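18th August
By Mei Sorensen

Revathi Hegde looks after the textile-handling cell at Altcombe, one arm that picks up cloth and puts it down again. She starts by wiping the wrist camera. "Lint gets on the lens first," she said. Then she checks the fingers, which she swaps every 60 shifts.

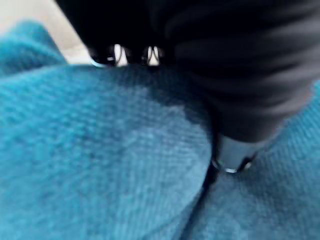

The arm came from Talebi in July and took two days to set up. Most of that went on grip force. "Too hard and it drags the whole pile. I went up in steps of five percent."
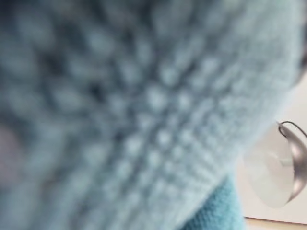 Calibration is the job she repeats most, and she does it with cloth in place. A bare table tells her little about focus. Pale blue knit right up against the lens blurs until the stitches are gone, while the teal fabric farther back still shows some of its fuzz. "So I check near and far, and I write both down."

Contact: Guvico newsletter desk | Copyright Guvico | Back to top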